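4.2 Open-day demonstration

The second part of the study took place during the open day at the Landinico site on 19th March. The laboratory runs of Section 4.1 were done with no audience and with garments the system had already been tuned on. For the open day we wanted people walking past, asking questions and choosing what the robot should handle next. The setup was otherwise unchanged: one arm, the Prolter gripper with its wrist camera, and the Kelteo planner running on the same workstation as before.

Visitors entered in small groups and stood behind a rope on the left of the work area. Yasaman Shirazi gave a short introduction to each group and then asked one person to name a garment from the set. The operator started the task from the console and did not touch the arm after that unless the stop button was pressed. Each task began with the garments on a wooden table and ended when the planner reported either success or failure. Between tasks the operator put the garments back by hand, following the layout sheet in Appendix B.

Trousers were chosen more often than we had planned for. They are also the harder case for our method, because two pairs lying close together give the camera very little table to work with. Figure 6 shows a wrist-camera view from a trouser task.

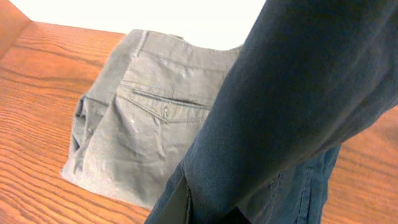
Figure 6. Wrist-camera view during the open-day demonstration. Light gray trousers lie folded on the table with the buttoned rear pocket visible; dark navy fabric close to the camera covers much of the right side.

Views of this kind matter for the segmentation step. The near cloth is large and dark, with soft edges, while the folded pair behind it is partly covered. The background wall is close to white, so automatic exposure has to deal with a wide range in one view. We kept the exposure settings from the laboratory – changing them on the day would have made the two parts of the study hard to compare.

Over the day the wrist camera stored 1423 images during 201 tasks. One task was stopped when a visitor leaned over the rope, and we removed it from the analysis, leaving 200. Small details such as pocket seams and buttons were labeled separately from the garment outline, using the Mahmoudi labeling scheme described in Section 3.

We also wrote down visitor questions. Most were about speed, and several people asked why the robot looked at a garment more than once before moving. The console screen showed the live camera view but not the planner's state, so these pauses had no visible cause for the people watching. For later demonstrations we added a line of text under the camera view that names the current step. The results for the 200 tasks are given in Section 5, together with those from the laboratory.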